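Handout 5: The Demonstration at Karnach
Introduction to Automation, Unit 2

Read before Thursday's discussion. Bring your notes from the visit if you made any.

Why we went

Up to now the course has dealt with machines that repeat one fixed motion. The bottling line we covered in Unit 1 works because every bottle arrives in the same place, facing the same way. The Karnach open day was a chance to look at a different kind of job, where objects lie on a table in no special order and the arm has to be guided to each one. The Toledo and Pretstead sites also open to the public, but they show packaging lines, and we will use those as the comparison case later in the unit.

The demonstration ran in sessions of 10 minutes. Groups stood on one side of the table and the operator talked us through the work. Questions were taken at the end of each session.

Terms you need

Gripper: the part at the end of the arm that holds things. A parallel gripper has fingers that close toward each other in a straight line.

Wrist camera: a camera attached near the gripper. It moves wherever the arm moves.

Fixed camera: a camera that stays in one place and looks at the whole work area.

Workspace: all the points the gripper can get to. It is usually smaller than people expect, and it has an odd shape near the base of the arm.

What the wrist camera sees

A wrist camera is good at close work. It shows the last short distance between the fingers and the object, where most errors happen. The price is that it loses sight of everything else. When the wrist tilts, the view may be mostly tabletop, with the objects of interest pushed down to one side. 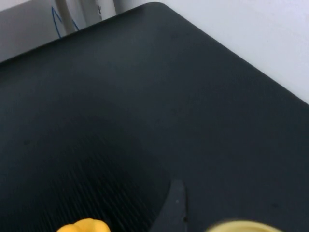
Why does an arm need a second camera if it already has one on the wrist?
The wrist camera only covers what is near the gripper, so a fixed camera is used to keep track of the rest of the table and of the arm itself.

Keep this in mind when you read the Troklow worksheet. It gives you a task and asks which camera you would trust at each stage. The right choice can change partway through a single pick.

The table and the objects

The operator said the choice of objects matters more than the number. Foam cubes are a common starting point. They have flat sides, they weigh very little, and they give a bit when squeezed, so a small error in position does no harm. Rubber toys are harder. Their sides are uneven and the fingers may touch at one point only. Hollow shapes such as a plastic tube or a roll of tape bring up another problem: the arm can take hold of the outside, or put one finger inside and pinch the wall. Both can work, but they call for different approach angles.
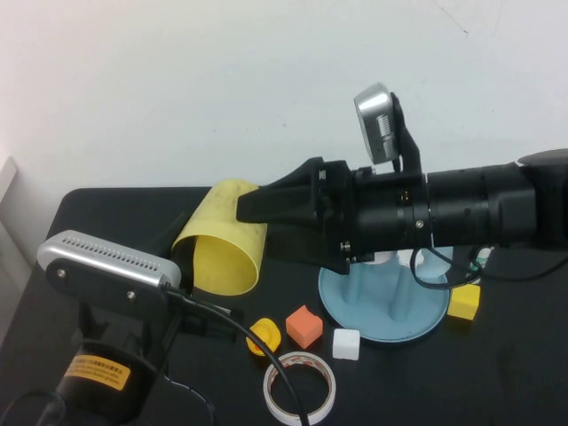

Approach angle was the subject of most of the questions in our session. Coming straight down is the simplest plan, and it keeps the arm clear of the neighboring objects. Coming in from the side makes sense when an object is lying down and has an open end, but the whole forearm is then low over the table and can knock into anything under it. Cables need the same care. A cable that is slack enough to let the wrist turn is also slack enough to lie across the work area.

Steps in a pick

1. Locate the object.
2. Move to a point a short distance away.
3. Line up the fingers with the sides of the object.
4. Move in and close.
5. Lift, and check that the object came along.

Students often leave out step 5. A gripper that has closed on air can look the same to the controller as one that has closed on a soft object, unless finger width or force is measured. The wrist camera helps with this check when the held object stays in view beside the finger.

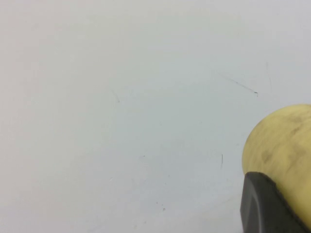 Fig. 3. Wrist camera view with the gripper finger against a pale yellow object, lower right.

For discussion

Pick 3 of the terms above and explain each in one sentence without using the word "robot."

Describe one task from your own workplace or home where coming straight down would fail.

Which step in a pick would be hardest with a rubber toy, and which with a foam cube?

Written answers go in the Unit 2 folder. One page is enough.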